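Visit to the Wunderlich textile house, Grovville

Monday, August 19, 2019

We were seven people from our sewing circle, and the bus left us at the gate a little too early. Hannelore Lehner opened for us anyway and gave us coffee. The house sorts and repairs used clothes and household cloth, and it has an open day two times in the year, in May and in August.

First we saw the sorting hall. Each week over 310 bags arrive there, and all must be opened by hand. Then Mrs. Lehner took us to the folding room, which for me was the best part. She explained how to feel a fabric before you fold it. A soft cloth wrinkles quickly, so it should not wait long in a heap. Dark colors are kept together, the reds and the navy blues on one side.

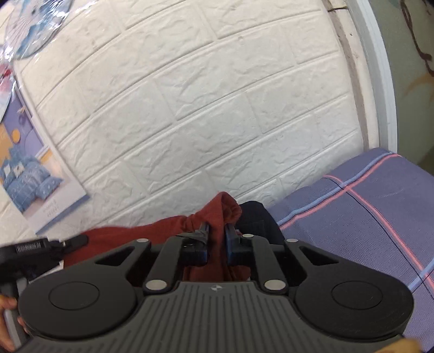 Folding room: dark red cloth, with a navy piece behind it.

After this we could try it ourselves. Hajnalka Deák folded very exactly, and my own pile leaned to the left. I learned that I have always folded my tablecloths in the wrong direction.

In the small shop I bought a linen towel and a bag of buttons. The visit is free, but groups should write before. The room for visitors has 40 chairs and there is a good place to park bicycles behind the house.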